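Robots should be allowed to fail in public

I love a good robot failure, and Tidex gave us a lovely one in March. Its laundry-folding software, Sellavden, ran 321 folds without a hitch, then gripped a sleeve, reported the job done and went on pulling for two minutes. The seam gave way. Tidex published the whole log - all 3000 lines of it - and I read every one on a Sunday with a pot of tea. 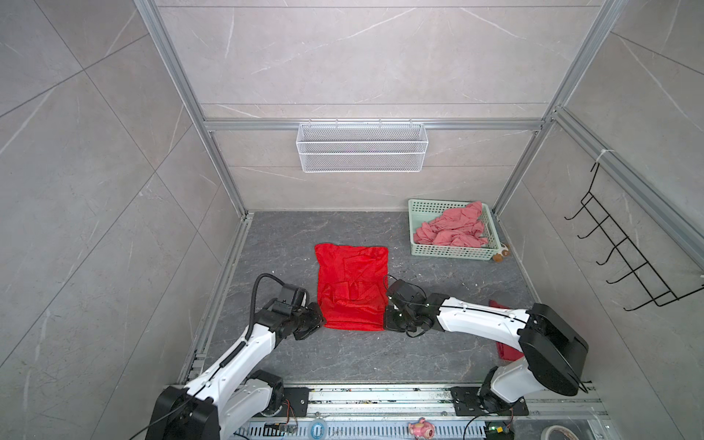
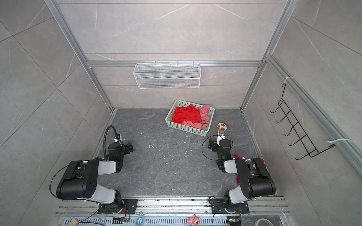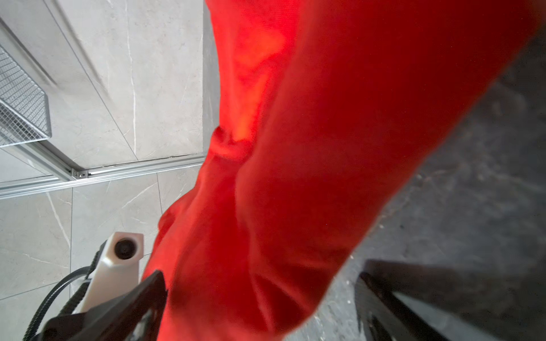

My argument is that software which can't tell when it's stuck should stop and ask. Sellavden trusted its plan and ignored the strain on its motors. Cloth is a brilliant test of this, far better than boxes or bottles! Look at the red fabric bunched between the two black fingers in the close-up: it fills most of the view, so a camera in that position can't see much else. The grip has to be felt as well as watched.

Ikent, a smaller rival, already halts on any odd pull. It's slower, and reviewers mark it down for that. I'd give it extra points, and I'd make every maker print its stoppages on the box, next to the price.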